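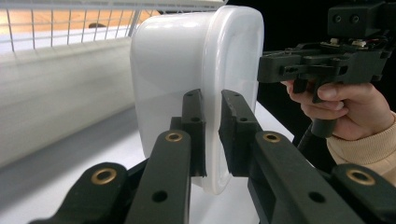 A milky plastic tub with rounded corners, stood on its side on a white tabletop.

The promise is always the same. Buy the matching containers, decant everything you own, and the kitchen will more or less run itself. I have heard it from a cousin, two magazines and a man at a hardware store, and in May I paid to hear it again at a Monday evening workshop called Mastness, held above a paint shop and led by a former office manager named Reet Kalniņš.

Kalniņš is brisk and likable and owns a great many tubs. Her preferred kind is white and slightly see-through, a rectangle with generous corners, the sort of thing ice cream used to come in. She thinks the see-through part matters a great deal. You will know what you have, she told us, and so you will stop buying it twice.

I went home and tested this. Through milky plastic, flour looks like powdered sugar, which looks like cornstarch. Rice is at least lumpy. By the end of the week I had put labels on the lot, and a label works just as well on a paper bag.

Then there is the shape. Rounded corners are easy to wipe, I'll give them that, but a row of them on a shelf leaves little gaps all the way along, and my shelf is 20 inches wide and can't spare any. The Gaden system, which Kalniņš sells at the back of the room, has squarer corners and costs a good deal more. A starter set has seven pieces. One of them is a scoop.

Kadir Akbulut spent 11 years fitting kitchens before he moved over to repairing them, and he has seen the inside of more cabinets than anyone I know. I asked him what people regret. Lids, he said. "They keep every bottom and lose every top. I pull out a drawer to fix the runner and there's a whole drawer of bottoms."

He has a theory that the tidy pantry is mostly about the first afternoon. Everything comes out, the shelves get washed, the stale crackers go in the trash. That part does you good, and you could do it with no tubs at all. What comes after is refilling, and people hate refilling. They end up with a full tub in front and a half-empty box behind it — two of everything, where there used to be one.

I put this to Kalniņš, who didn't dispute it. She said the refilling becomes a habit. I asked how long that takes and she said it depends on the household.

To be fair to the tub, it is a decent object. It's light, it washes up fast, and it will hold soup, screws or a child's crayons without complaint. Mine came from Skandonska, the discount place out by the highway, where there must be 1,000 of them stacked by the registers. I kept four. The flour has gone back to its bag, folded over and clipped shut, and the bag sits inside a tub, on its side, because that's the only way it fits under the shelf.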